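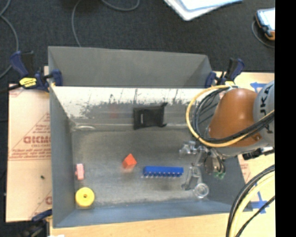
Hustex Support replied that the import file looks correct on their side, and asked whether the missing rows disappear before the upload or after it.

Opened: 2025-05-19
Product: Seleck stock list, desktop version
Site: Saavedra toy parts store
Status: Solved, waiting for confirmation

Thank you for the fast answer. The rows disappear after the upload. I explain again, because my first message was maybe not clear.

Problem
We sell used toy parts by the bin and by the piece. In March we moved our stock list from a spreadsheet to Seleck. When I import the file, the program says "Import finished" and shows no error, but the list stops at 2,000 rows. Everything below is missing. The labels for these rows also do not print on the Clurau printer — it gives an empty label with only the shop name.

What I tried
1. I closed the program, started it again and imported the same file. Same result.
2. I saved the file with commas and then with semicolons. With semicolons all the text went into one column, so I returned to commas.
3. I removed the special characters from the names (we have some accents). No change.
4. I split the file in 2 parts. The first part was complete. The second part replaced the first one, and this I did not expect. I had a backup, so no data was lost.
5. I checked that mixed bins are not the reason. A mixed bin has one number for the whole bin, and the pieces are written in the notes field, for example "pink block, orange-red block, yellow ring". These rows import well when they are near the top of the file.
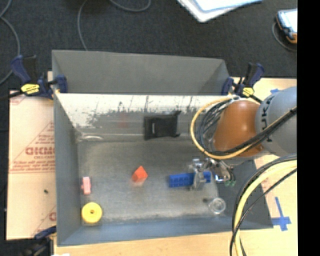 Second answer from Hustex Support
They wrote that the desktop version has a row limit for each import, and that it can be changed in Settings, Import, Advanced. They also wrote that "Replace list" is selected by default and I should choose "Add to list" for the second part. The setting is saved only after a restart.

Result
I changed the limit, restarted and imported the full file again. It took 3 minutes and all rows are now in the list. I compared the last row with the spreadsheet and it is the same.

The labels needed one more step. Clurau had still the old print queue, with 60 empty labels waiting. I deleted the queue, turned the printer off and on, and the next label was correct.

Two small questions before you close the ticket:
— Does an update put the row limit back to the old value?
— Can the program show a warning when it does not import all rows? The message "Import finished" made me look for the mistake in the wrong place.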